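Workshop book, Monday, late afternoon

Back on the Lytvynenko rifle, the old bolt gun with the walnut stock, after leaving it on the rack far longer than I promised. The first coat of Lulura oil had dried nicely along the forend but was still tacky around the wrist, so I rubbed it back with a rag and gave it another night. Glad I did! This morning it felt dry all over, and the grain behind the grip is lovelier than I expected under all that old varnish.

Second coat went on thin, by hand, and I let it sit 30 minutes before wiping off. Please, whoever picks this up next, don't leave it longer than that — I did on the Mistik stock in March and spent a whole evening scrubbing the gummy patches out.

Action screws: front one torqued to 60 inch-pounds on the dry fit, rear one the same. Barrel channel clears a folded strip of paper all the way back to the lug, except for one snug place on the left that I've marked in pencil. Hakim Hartono thinks I should leave it alone and shoot it first. I'd sooner sand it now, while the finish is still young there, but he's usually right about these things and I'll sleep on it.

Radomir Dumitrescu has the Prurkevier scope rings, 3 sets of them, and will lap the pair for this rifle when he's in. Ticket is 689 if anyone calls. Still to do: sling studs, butt pad screws, third coat.
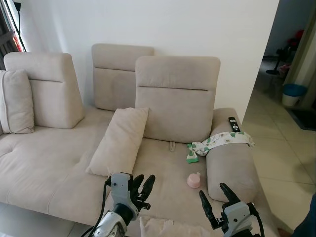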